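Tags: perception, grasping

> We pull depth from the wrist camera and fit a cylinder, but clear bottles
> come back full of holes. Is anyone on the Podedach branch getting a
> usable fit up close? We're on 3 retries per pick and it's painful.

Oh, I know that one! Same trouble in our Borness setup until we quit fitting the whole bottle. Now we segment the label first and fit only to the points inside that mask - the clear plastic gets thrown out before the fit ever sees it. I reran our 157 saved picks that way and 42 of them still need a second look, mostly when the camera is so close that neither the cap nor the label's full width is in view. For those I use the top edge of the label, the curve gives you a decent guess at the axis. Try it with your retries off, and send me your config if it blows up.
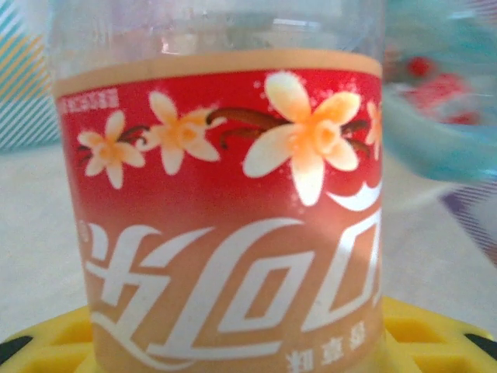 Uststead, March 9, 2024

With a bottle like this one I'd start from the pale beige band and ignore everything over it, where the background comes right through. The big white lettering and the flowers give the matcher plenty to grab. Our mask script is in the Dumitrescu folder, go nuts.

Contact the list owner | Back to top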